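3.2 Collection of household episodes

Episodes for the Bevholm set were recorded in furnished bedrooms, with bedding, clothing and packaging left where they lay. Operators at the Itden and Skernow sites used the same two-finger gripper and the same recording software. The wrist camera was the only image source given to the policy. Each episode begins with the gripper above the bed and ends when the operator presses the stop key.

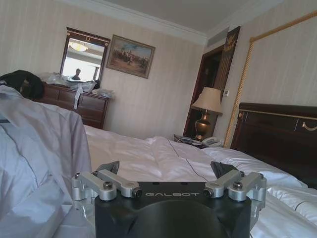
Figure 7. Wrist-camera view over a bed with white sheets and a rumpled duvet.

Fabric posed the main labeling problem. Two white items that touch share few visible edges, and annotators often disagreed on where one stopped. We therefore labeled grasp points only and dropped the region masks used in the Pettigrew set. Of 1983 recorded episodes, 1560 passed review. The rest were removed for dropped images or for missing joint readings. A subset of 800 was held for training the grasp model; the remainder was used for pretraining the image encoder.

Related items
Pettigrew: region masks for folded cloth
Operator drift in long recording sessions
Skernow site notes, April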